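People keep writing to me about the chair work, usually with the same handful of questions, so I've put my answers in one place. I look after the two-arm side of the Drosska project at our lab in Stuvville, and I spend most of my days thinking about chair legs. If your question isn't covered, send it over and I'll add it when I get a minute (August is a good month for that, everyone's away).

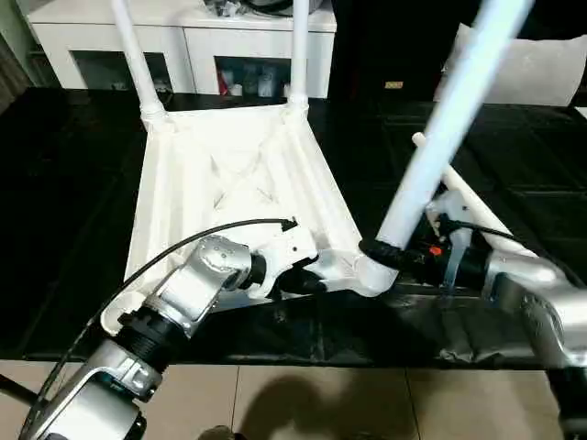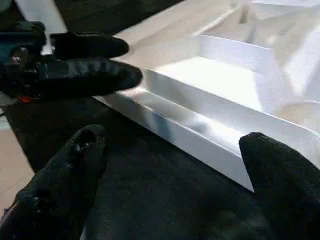
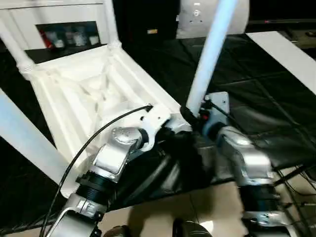
## So what is Drosska, in plain words?

It's a way of teaching a two-armed robot jobs where one hand has to keep something steady while the other does the fiddly bit. We picked chairs as our main test. They're big, they're awkward, and if you push on one corner the whole thing wants to swing round. A robot that treats its arms as two separate workers gets into a terrible muddle with that!

Drosska learns from examples. A person guides the arms through the task, we record it, and the model learns to go from what the cameras see to where the arms should move next. The bit we added is a signal that passes between the arms, so the one at the leg has some idea of how firmly the other is bracing the seat.

## Why is the chair upside down?

Same reason you'd do it at home. The legs join on the underside, so with the seat flipped over you can get at the joints from above. It also gives the bracing arm a rim to press against, and we lean on that a lot.

## How many examples did you need?

We used 1738 recorded runs in the end. I'd love to say we planned that number, but we simply stopped when the recording slots ran out. I did try training on smaller slices, and the curve was still creeping up at the full set, so more would probably help a bit. How much is anyone's guess – I'd want to run it before promising anything.

## And how well does it work?

Roughly 70 per cent of our test attempts ended with the leg held where we wanted it and the seat still in place. Without the signal between the arms, the same model did a good deal worse, mostly by shoving the chair across the table. That gap is the result I care about. The headline figure moves up and down with how strict you are about "held where we wanted it", and I've argued both sides of that with myself.

## What goes wrong most often?

Slipping, by miles. The gripper closes a touch too high or at a slight slant, and the leg rolls in the fingers. After that comes what we call "chasing", where the bracing arm pushes, the chair shifts, the other arm follows it, and off they go together towards the far side of the table. Very funny the first time.

Shiny white plastic is a pain as well. Under strong light the edges wash out, and the model can lose track of where a ridge stops and the next bit starts. We tried dimming the lights and it helped on some days and made things worse on others, so I've left the lighting alone for now.

## Do you use cameras on the wrists as well as the head?

Yes, both. The head view is good for knowing where the chair is and which way it's facing. The wrist view takes over when the fingers are close, and there you're mostly looking at a few folds and ridges and your own fingertips. If I had to give one up I'd keep the wrist ones, but the tests say I'd be sorry either way.

## Is this the same thing as Trurar?

No, though I see why people mix them up. Trurar is our older method, where one arm led and the other copied a fixed holding pose. It was fine for boxes. Chairs broke it completely. Drosska reuses the data loader from Trurar and not much else.

## What's Jang, then?

Jang is the small tool we wrote for replaying runs and marking where they went off the rails. You drag through a run, tag the moment, and add a note. It's a bit ugly and it forgets your settings when you close it, which I know about, please stop emailing me. I'll fix it once the next round of tests is done.

## How long does it take to train?

About 6 days for the full set on our machines, plus a few hours for the checks afterwards. If you only want to try things out, the cut-down version finishes overnight and makes the same sorts of mistakes, so it's handy for testing ideas.

## Can it put a whole chair together?

Not yet. For now it handles one leg at a time, and a person sets up each attempt. Going from leg to leg by itself means letting go, moving round and bracing again, and the letting go is where we're stuck at the moment. There are five versions of that step sitting in my folder and I don't like any of them much. The next one I want to try lets the bracing arm decide when it's safe to move.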